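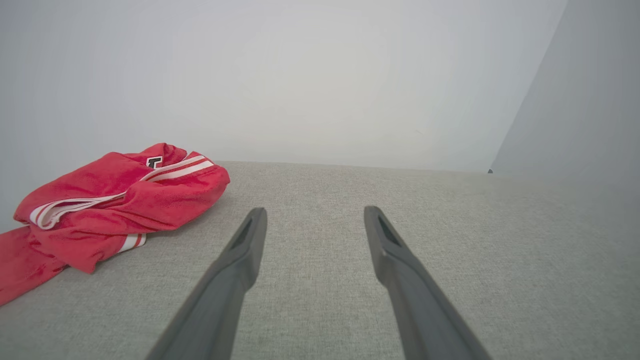
**11 de enero de 2023 - taller, mesa grande**

Sigo con las prendas de punto y similares. La roja de las franjas blancas ha vuelto a la mesa y, como de costumbre, ha decidido ella sola qué forma tener. Para quien lea esto sin haberla tocado: tacto aterciopelado, rojo de los que se ven desde el pasillo, un parche negro con ribete blanco y bandas blancas con rojo por varios sitios. Llegó en la caja de Lurnesholm, entre dos manteles y un albornoz que no habíamos pedido.

Lo que toca esta semana es la ficha de plegado. Edeltraud quiere una hoja por prenda, con la posición de partida, los pasos y el resultado. Para la posición de partida propuso en octubre la palabra «neutra». He mirado la prenda roja un buen rato y no le encuentro nada neutro. He puesto «hecha un montón» y que lo corrija quien firme.

Notas sueltas sobre el montón, antes de deshacerlo:

- El parche queda torcido y medio metido en los pliegues. Se lee algo parecido a una T, o un trozo de otra letra. Benedikt apuesta por T. No apunto la letra en la ficha hasta tenerlo plano.
- Las bandas blancas son la mejor pista para orientarse y también la peor. Una sube hacia la derecha, otra se enrosca a la izquierda con el borde acanalado vuelto sobre sí mismo, y hay un tercer trozo asomando por debajo. Puños, cuello, bajo: hoy valdría cualquiera de los tres.
- La tela se abomba hacia la derecha y hace un bulto que parece tener algo dentro. Mirar antes de planchar con la mano, que luego vienen los sustos con los botones.

Procedimiento que voy a seguir (versión 8, las anteriores están en la carpeta Dadia y no recomiendo su lectura):

1. Buscar un borde rayado y seguirlo con los dedos hasta una costura. No tirar.
2. Levantar por la costura y dejar caer. Si cae torcida, otra vez.
3. Parche hacia arriba, aunque no sepamos todavía si va delante.
4. Alisar del centro hacia fuera. El pelo se marca con cada pasada y queda a dos tonos. Pasar la mano siempre en el mismo sentido o en las notas parecerán dos prendas.
5. Doblar a lo largo y después en tercios.

El paso 5 viene de la hoja de Cirnerthorpe, escrita por alguien que trabajaba con servilletas. Con tela gruesa el tercio de arriba se abre solo en cuanto uno se da la vuelta. Probar a la mitad y a la mitad, y comparar altura.

Otra cosa: el forro gris de la mesa agarra bien, quizá demasiado. Para el algodón fino va estupendo; con tejidos de pelo, al arrastrar una esquina viene detrás media prenda. Levantar y posar, no arrastrar. Lo escribo en la ficha general y lo escribo también aquí, para cuando alguien me diga que no lo escribí en ninguna parte.

Peso en la etiqueta de la caja: 470 g. No cuadra con la lista de Wong, que trae la misma referencia en otra talla. Sin pesar todavía; la báscula está en el cuarto del fondo debajo de los manteles.

Pendiente:

- [ ] Pesar la roja.
- [ ] Confirmar letra del parche (B. R. insiste en la T).
- [ ] Preguntar a Edeltraud si las 16 fichas incluyen el albornoz.
- [ ] Cepillo para pelusa. El forro gris empezará a ser rosa antes de que acabemos con esta caja.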